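Pasmont Community Help > Perception > Grasp state

Held/empty label drops out on wrappers and soft packs

Fotis Vrettos
Posted April 2, 2019

I run the grasp state node in Pasmont on video from cameras mounted on hand-held grippers. It is supposed to publish "held" or "empty" for each frame, and I use that to cut long recordings into pick and place segments. Boxes and bottles are fine. Thin packaging is not.

The job is tidying small items and putting trash in a lined bin. With a soft pack the jaws close almost all the way, the width estimate falls below the empty threshold, and the label goes to "empty" while the item is plainly between the fingers. Then it comes back when the hand moves. One pick ends up as a string of short segments, and the planner export treats each of them as a separate grasp.

What I have tried:

Lowering the empty threshold from 4 mm to 2 mm. Fewer dropouts, but now real empty closes sometimes come out as "held".

Turning on the appearance check with the default crop. It got worse. I think the crop takes in too much of the background, which has a lot of pink and printed items on it, and the surface itself has a white grid pattern.

Running at 30 fps instead of 60. No change that I could see.

There is a second problem that may be related. When the other gripper comes into view, the node sometimes reports its object as mine. In the first frame below my gripper has the tissue pack and the one on the left has the pink brush, and I got "held: brush" for both streams. The second is the green package over the bin and the third is the crumpled wrapper. Both of those came out "empty".
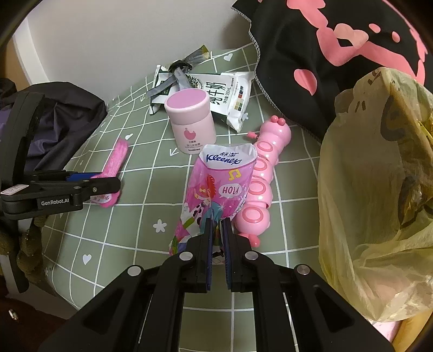
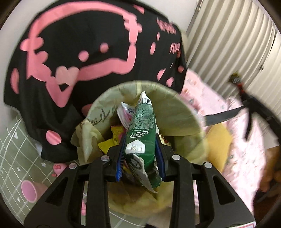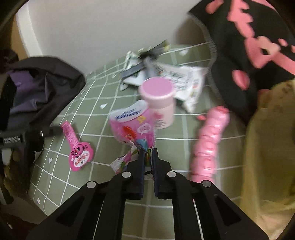

Replies

Stellico

Same here with snack wrappers. I gave up on the width and label them by hand. Have you updated to the latest build? Might be fixed.

M. Boateng

You have two separate problems, so fix them one at a time.

First the threshold. Width alone can't tell a folded wrapper from closed jaws on most hand-held units, because the pads compress and the fingers flex a little. Put the threshold back to 4 mm and stop using it as the final answer. Use it only to decide when the appearance check should run.

Then change the crop. The default is a fixed rectangle in the middle of the image, and on a wide lens that covers far too much. In the node config set crop_mode to "jaw" and it will follow the fingertips using the linkage keypoints. The round pivots are good points to track. They are bright against the black and all four are visible in each of your frames - just don't let it pick up anything on the other gripper. Keep the crop tight, a bit wider than the fingers and extending a short way past the tips. On the tissue pack you only need the part near the pads.

After that, add hysteresis. Require the new state to hold for 30 frames at 60 fps before you switch. That is half a second, which is short enough for tidying work. If people are throwing things in the bin quickly, go lower.

For the second gripper, set own_mask to true and draw the mask once from a frame with nothing else in view. Your own gripper always comes up from the bottom of the image, so any jaw that enters from a side can be dropped before the object label is assigned. The mask belongs to the camera mount. If someone bumps the mount, redo it.

One thing I am not sure about is the blue pads. Some older weights were trained on black fingers only and read a blue pad as an object. Check that with an empty close before you trust anything else.

Fotis Vrettos

Thanks. The jaw crop and the mask did most of it. I reran one recording with 61 hand-checked picks and 2 are still split, both on wrappers that slid down between the fingertips. The blue pads were read as an object on the old weights, so I have moved to the newer set. The brush label is gone from my stream.

Manus

Is own_mask per stream or global? I have left and right in one config file and it only seems to load the first.

M. Boateng

Per stream. Put it under each camera entry, not at the top of the file.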